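3.2 Where the counter space goes

We asked the 200 households in the Dusetti survey to tell us, in their own words, where they chop, roll and mix on an ordinary evening, and we are grateful for how freely they wrote back. 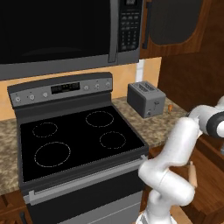
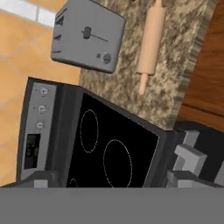
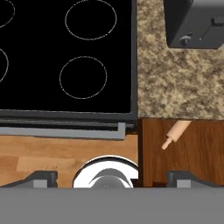 Figure 3. Computer-rendered kitchen views: microwave and range, toaster and rolling pin, cooktop.

Many cooks told us they work beside the stove out of habit – often a habit learned from a parent – even when a longer stretch of counter is free.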